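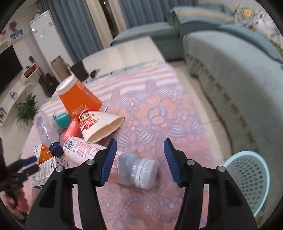
Print | E-mail

3.2 Tabletop waste

Used packaging was collected from dining tables in 6 shared apartments at the Walliseck site. Items were left as the residents had put them down - most often in one pile, with bottles and paper cups mixed together. We logged 1068 items in January, and 815 of them were drink containers or wrappers.

Figure 1. A pile of bottles, paper cups and wrappers on a patterned tablecloth.

Bottles were sorted first, with their caps left on, and then cups. Wrappers took longest to sort - small pieces were often caught between larger items.

Print | E-mail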